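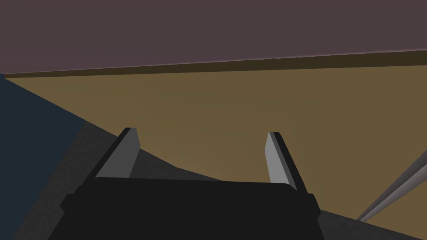

A pole vault result is a vertical distance stated to the centimeter, and most club meets do not measure it well enough to justify that centimeter. The measurement is taken at the middle of the crossbar. The bar rests on two supports, the supports ride on two uprights, and the uprights stand on bases that are seldom level. Each of those parts can be wrong by itself. Uprights get less attention than the bar, although a fault in them is easy to see. Of the two fingers rising from the dark gripper body in the picture, the left one leans slightly to the right as it goes up. A vault upright with a lean like that still has a height scale printed on it, and the scale still reads along the length of the post. The number at the pointer is then a length along a slanted line. The height above the ground is smaller.

The error from lean alone is small at a small angle. I want to be fair about this, as the people who run meets will say it first. A post a degree out of plumb loses less than a millimeter over the height of a club vault. If lean only shortened the reading, I would not write about it.

Lean does other things. It moves the top of the upright sideways, or forward, or back. Sideways movement changes the gap between the supports and so changes how far each end of the bar sits in from the peg tip. Forward or back movement changes where the bar is in relation to the box. The vaulter has asked for the standards at a given setting, and the official has set that figure on the base rail. At the height of the bar, the setting is something else. On the pit at Kravets last September I hung a plumb line from each support with the bar at 384. One support was where the rail said it was. The other was 12 centimeters farther back. The bar was therefore crossing the runway line at an angle, and no one on the field had remarked on it, including me, and I had been there since the warm-up.

Vaulters felt it. Two of them asked for the standards to be checked after misses they could not explain. The official looked at the rail, confirmed the setting, and sent them back to the runway. He followed the usual practice and I do not blame him for it.

Where the bar is measured

The rule book is clear enough. Height is taken perpendicular from the ground to the lowest part of the upper side of the bar. In plain words, you measure to the top of the bar where it sags most. You measure again when the bar is replaced, and before any attempt at a record. The crossbar carries a mark on one face so that it goes back the same way each time.

At club level this is treated as advice. The common method is to measure once at the opening height, note the difference between the tape and the scale, and apply that difference for the rest of the competition. At Festberg the women's competition opened at 309. The bar was measured there with a steel tape on a pole, the scale was found to read high by a centimeter, and a centimeter was subtracted at every height afterward.

This assumes the difference is constant. It would be, if the only fault were that the scale had been stuck on a little too low or the base stood in a dip. Lean is a different kind of fault, and its effect grows with the length of post in use. So does flex. Light uprights bend inward when the bar goes up, and a telescoping section with worn collars will settle after the crank is released. I have watched a bar lose height between the moment it was set and the moment the flag went up. I could see it against the roof line of the stand. A correction found at the bottom of the range tells you little about the top of it, and the top is where the placings and the records are.

Bars age too. A fiberglass bar that has been landed on through a season takes a set, and it will sag more one way up than the other. Paweena Nuchit, who ran the vault at Plorgate for longer than I have been judging, kept a card with each bar's sag in both orientations. She threw a bar out when the two readings were more than five millimeters apart. I have not seen such a card anywhere else.

The case against me

Yevhen Horobets has argued with me about this by letter, and his position deserves a proper statement. He says that a club competition is a comparison between the vaulters who are present. Everyone jumps over the same bar on the same uprights. If the bar is a centimeter low, it is a centimeter low for the whole field, and the placings come out as they should. To stop at each height and bring out the tape costs time. The vault is already the slowest event on the program. Cold athletes get hurt, and a judge who makes them cold in the name of a centimeter has his duties in the wrong order.

I accept the last point without any reservation. I accept the one about placings only in part.

First, the bar is not the same for everyone if it moves during the round. A collar that slips does so at some moment, and the vaulters before that moment had a higher bar than the ones after. A bar replaced the wrong way up presents a different height to the next vaulter from the one the last vaulter knocked down. Both of these are ordinary events. Horobets's argument needs a bar that is wrong but steady, and the equipment that gives a wrong reading is usually the equipment that will not hold still.

Second, heights leave the meet. They go on ranking lists and entry forms. Entry to the regional indoor meeting is decided on a height cleared elsewhere, on some other set of standards, by vaulters who may never have met. Uliana Chornovol missed that entry last winter by a single centimeter. I have no evidence that any of the marks ahead of hers was short, and I make no such claim. My complaint is that no one could show they were right, as none of the result sheets recorded a measurement above the opening height.

Third, the time is less than he supposes. With the tape pole already assembled and lying beside the pit, a height can be measured while the bar is being raised and the next vaulter is finding a mark on the runway. The long delays come from looking for the pole.
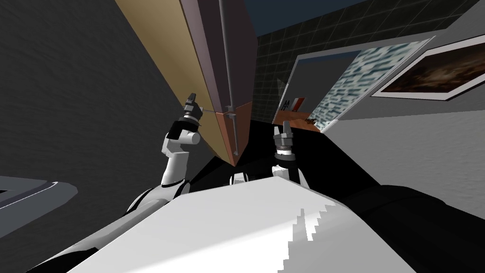

What new equipment will and will not fix

Several clubs have bought, or are about to buy, the Skillent standards. They are good. The bases are heavy, the posts are stiff, and the collars lock with a cam in place of a thumbscrew. I have used them at two meets and would be glad to have them at every pit I work. Lesia Romaniuk, who did most of the work of raising the money for the Plorgate set, was right to press for them over a cheaper pair.

What worries me is the belief that they remove the need to check. A stiff post on a base that is not level is a stiff post that leans. The Skillent bases have leveling feet, and at both meets the feet were screwed fully in, as they had been delivered. The ground beside a vault pit is almost never flat. It has been dug up for the box, filled, paved over, and rolled on by the mat trolley. A good set of standards will copy whatever that ground does and pass it on faithfully to the bar.

There is a spirit level built into the newer bases. It shows the base and says nothing about the post above. A post that has been dropped from a trailer can be bent above the base and the bubble will still sit in the middle. The plumb line finds this at once and costs the price of a ball of string.

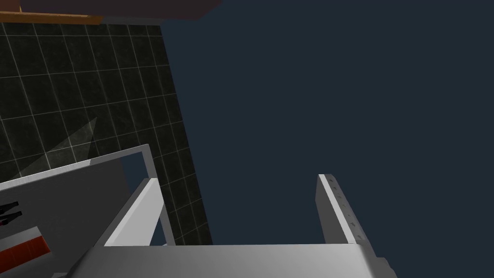

Two parallel fingers, spread wide apart, with an open gap between them.

What I would ask for

My proposals are modest and I have tried to keep them within what a judge and one helper can do.

Before warm-up, level both bases and hang a line from each support at a height close to where the competition is expected to finish. Adjust the feet until the line meets the rail setting. If it cannot be made to meet, write the difference down and apply it when a vaulter asks for a setting.

Measure with the steel tape at the opening height, again at every height from which the first three places could be decided, and again after any bar is broken or changed. Write each reading on the result sheet beside the nominal height. The sheet already has a blank column that most judges use for the weather.

Put the bar up the same way each time. Paint the mark again if it has worn off.

Kári Bach put a version of this to the judges at Festberg and was told it was suitable for championships. I would turn that around. Championship pits are surveyed and the equipment is inspected by people who are paid to do it. The club pit, with its borrowed base plates and its bar mended with tape, is where a reading is most likely to be wrong and where the sheet has least to say about it.

For the indoor season I will be judging at Plorgate, and I will have a plumb line with me. Any club that wants its standards checked beforehand may write to me at the usual address.

2001-12-27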